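Filed under: Build Log / Robots / Luron arm

Thursday, Golcombe shop, back bench

Big night for Luron. The goal for February was to get the arm doing careful work inside an old desktop tower, and tonight we finally got onto the CPU socket. I've wanted to try this since we put the new fingers on and I'm still kind of buzzing, so excuse the handwriting.

Setup: tower on its side, side panel off, no cooler. Kombo (the control script) is on build 242, same as last week except for the slower Z approach. Wrist camera homes on the corner screws of the socket frame. Coin cell is the backup landmark because it's round and shiny and the detector loves it. Fingers closed to a narrow gap on the way in so they don't snag a lever.

Hover above the socket first, then down in small steps, check drift, back up.
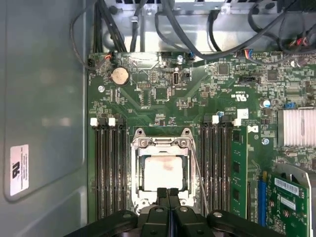

Faraji Owino thinks the small steps are a waste of time and wants one smooth move down with the force limit doing the worrying. He'd also clean the old paste off every chip before the arm gets near it, on the grounds that one smear on a fingertip and the grip numbers mean nothing for the rest of the night. Fair on the paste. I'm keeping my small steps for now!

Force limit is in raw counts, still not converted to anything sensible. 3000 trips too late for my taste. 478 trips on cable drag alone when the wrist rolls. Somewhere in between, to be found. Write it on the whiteboard when you change it, please, whoever you are.

Grip on the processor: hold it by the two sides, low down, lid facing up. The part I like best about the new fingers is how much of the lid stays in view, so the camera can read the markings and work out the rotation from the text. For the Xeon that means there's no need for a separate orientation step. Load plate and lever have to be up before the arm comes in, and for now that's a human job. 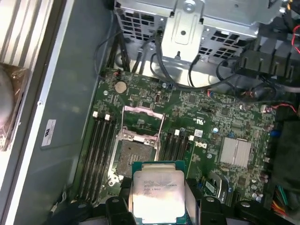
Could it just drop the chip the last little bit and let it settle? No way, those socket contacts bend if you breathe on them, so it goes straight down, fingers open slowly, and nothing slides sideways.

Lever work is next and it's a different animal. The rod is thin and bright and the glare moves around as the wrist moves, so the edge finder keeps grabbing the frame when I want the rod. Tried the bench lamp from overhead, want to try it low from the left. Samia (the old arm, rest in pieces) had matte tape on everything, maybe there's a lesson in that.
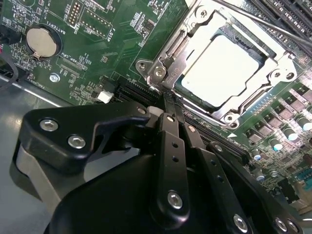 The other thing is elbow room. Coming in at a steep angle, the linkage bars need much more space than the fingertips do, and the memory slots are right there. I want a keep-out box in Kombo for both slot banks and one for the capacitors, with 2 mm of margin to start with.

To do:
- keep-out boxes
- clean fingertips, isopropyl, lint-free cloth
- force limit sweep
- lamp low left
- print spare fingers in case I get the sweep wrong

Shop closes at ten, packing up.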